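Search the newsletter
Search for: Go

Notes from the Indexing Table

November 15, 2021
By Hema Kaimal

I promised last time that I'd write something on reading old letters, and I will, but then a parcel of burial register copies came in from Trumisthorpe and I'm afraid I've thought of little else. So this one is for anybody who has a missing burial. I think that's most of us!

My own missing burial was my great-grandmother's sister, who I had baptized, confirmed, married and widowed, and who then dropped off the face of the earth. I had looked for her under her married name in every index I could get at, on and off, for 9 years. She was in the Trumisthorpe register all along, under her maiden name, with the surname spelled so the first letter was an L instead of an S. If you've spent any time with a looped capital S written by a tired clerk you'll know how that happens. I said a word out loud that I won't print.

What got me there was reading the register itself, page by page, and leaving the index alone. The copies run to 100 pages, and I went through them over two weeks, mostly after supper. You get to know the handwriting after the first dozen pages or so. The clerk who took over in June of one year wrote a beautiful clear hand and crossed every t. The one before him abbreviated everything, including a few first names I still can't make out (is it Marg't or Mary A? I've gone back and forth).

A few things I'd do again. I kept a sheet of paper beside me and wrote out the alphabet in that clerk's hand, capitals and small letters, copying each one from a word I was sure of. I wrote down the people on either side of anyone I was interested in, even if the names meant nothing to me. Burials bunch up when there's sickness going around, and families bunch up too — I found two cousins on the same page that way. And I wrote down who paid the fee, where there's a column for it. In my case the fee was paid by a nephew, and he's the one who gave the maiden name. I suppose it was the name he thought of her by.

Chandrasekhar Thevar wrote to ask whether the ages in these registers can be trusted. His grandfather's brother is down as 32, and the family has always said he was older. I'd take the age as somebody's best guess on a bad day. Whoever came in to report the death might have been a neighbor. I wouldn't throw out a good match over three or four years, but I'd want something else to go with it, like an address or an occupation or the name of a spouse.

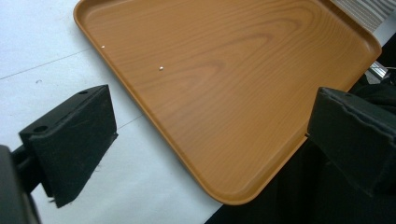
A wood-grain tray

Now, the spring swap. We're going to try it by surname this time. Send me up to five surnames with a place and a rough span of years for each, and I'll put together a list and send it to everyone who's on it. Please put the place even if you aren't sure of it! Last year's list had a lot of surnames just floating there and I had to write back to half of you.

If you'd like to borrow the Trumisthorpe copies, they'll go out by mail in the order people ask. Keep them two weeks, please, and don't write on them, not even in pencil. Old letters next time, really.

Comments

Kumaresan Bangera
The fee column! I have been copying out entries from a register like this for ages and skipping that column every single time. Going back to page one tonight.

Meenakshi Thevar
Thank you for answering my husband, he has now reopened the whole argument with his sister. Please put us down to borrow the copies.

Vichien Rungrueang
Does the swap take spelling variants as one surname or do they count separately? I have one name with four spellings.

Hema Kaimal
Vichien, one surname, and list all the spellings next to it. I'll put you down under whichever comes first in the alphabet.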